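**Dresura grip-loss subset: read before training**

Date: 12 October 2021

385 bottle demos, 18 of them flagged. The flag is called `slip`, and I don't trust it. Ukell's script sets it when measured finger width drops faster than a threshold. A dropped bottle does that. So does a lost marker.

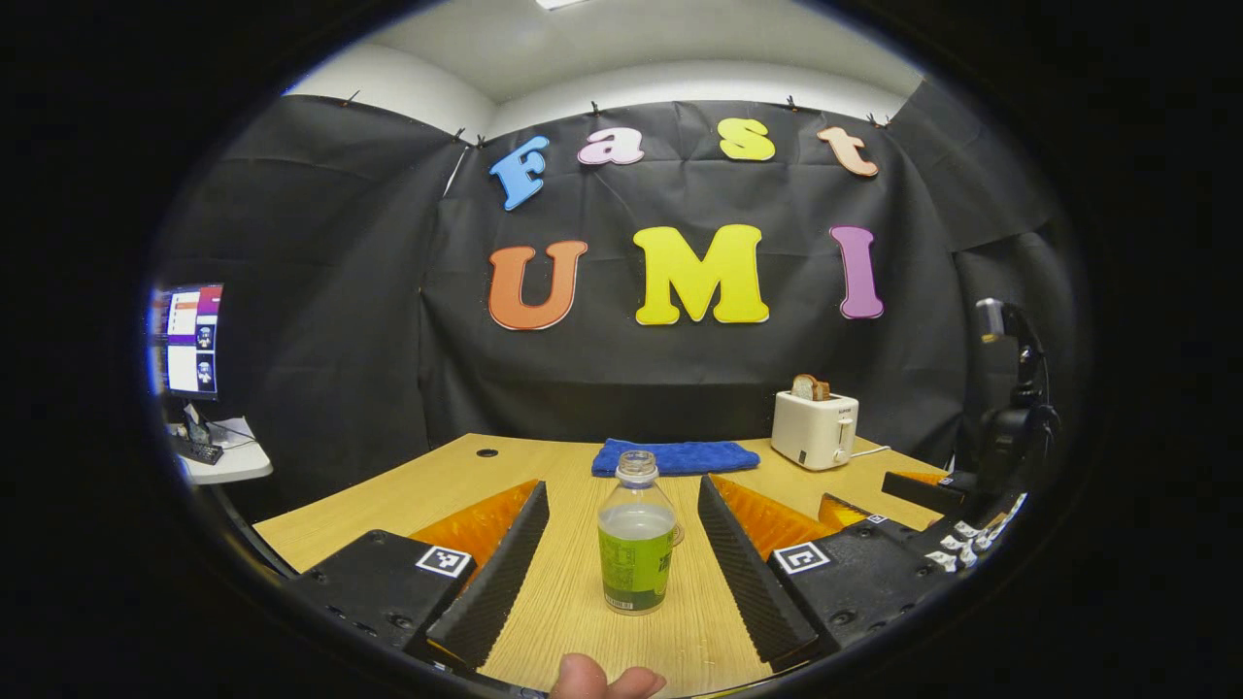 Width is the weak point in this set. We get it from tag detection, and a tag missed for 2 frames gets filled in by a guess. The square markers sit on top of the black housings, one per side, so a bad read on either one spoils the number. The orange ribbed backs are soft, too, and the width figure says nothing about how far they bend.

Known problems:

- `slip = 0` does not mean the grip held. Watch the video.
- Echeverri's "80% recovered" claim counts filled-in widths as good. Don't quote it.
- No force data.

The Wostasa loader drops flagged demos by default. Pass `keep_slip=True`. A relabel by hand is planned for November; I'll believe it when it's merged.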